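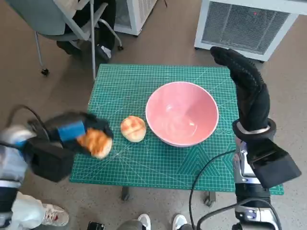 Minutes of the Miltmont History Readers, regular spring meeting, held April 14, 2023, in the upstairs room at the Borden library. The chair opened the evening at seven and thanked everybody for coming out on a Friday, which is a lot to ask at the end of a long week. There were 17 members present, and two more sent word that they had read the book and would like their opinions passed along, which was done. Members were asked to help themselves to the bread rolls, the round golden ones with the cross-hatched, crackled tops, and a good many did so before the minutes of the last meeting had been read. Those minutes were approved with one small correction to the spelling of Gonditz.

The book for the evening was the library's own pick, a history of the canal towns and of the people who dug the canals. The secretary will do her best to give a fair account of the discussion, although it went on for quite a while and several people were talking at once.

The member who had offered to introduce the book began by saying that she had enjoyed it very much and then spent most of her time on what she did not like, which we all understood. Her main worry was that the author decides early on what the canal diggers thought about their work and then goes looking for letters to match. She counted 70 letters in the notes at the back and said that 15 of them carried nearly the whole argument. The others are mentioned once, if that, and she would have liked to hear a great deal more from them.

There was warm disagreement from the window side of the table. One member felt that every historian has to choose, and that a book quoting all the letters evenly would be one none of us would have finished by April. Another pointed out that the author is quite open in the preface about being on the side of the diggers, and that he would sooner read a writer who says so than one who hides it. A third said this was fine as far as it went, but that being open about a bias does not make it go away. This was discussed for some time – the secretary stopped writing for part of it and apologizes.

We then came to the chapter on the Gonditz strike. Most of us thought it was the best in the book. The older telling, which many members remember from school, has the strike ending when the company generously raised wages. The author shows from the pay books that wages did not go up until two years later. One member had brought along the old schoolbook and read the passage aloud, and it did sound rather different after that. It was asked whether the pay books could be seen by the public. The chair believes they are kept with the county papers and will find out.

Some members asked whether the word "revision" ought to be used as a complaint at all, given that all of us had just changed our minds about Gonditz. Feelings were mixed. It was agreed, in a friendly way, to leave the question open and take it up again in the fall.

Other business. The Khondokar lecture fund has written to offer us 30 dollars toward a visiting speaker. The offer was accepted with thanks, and the secretary will write a proper letter. A speaker on local mills was suggested, and so was one on old maps, and the mills had the greater support on a show of hands.

The library has asked that we stack the chairs at the end of the evening and return the key to the front desk, and not leave it in the book drop. The chair read this out twice.

The next book will be a short history of the Miltmont market. Copies are being held at the desk under the name of the group, and there are enough for everyone if couples will kindly share. The member who suggested it warns us that the first two chapters are slow and that the one on weights and measures is well worth waiting for.

The chair thanked the introducer for her careful work and all those present for a lively evening and for staying so good-humored through it. The meeting closed at nine, and talk continued on the stairs.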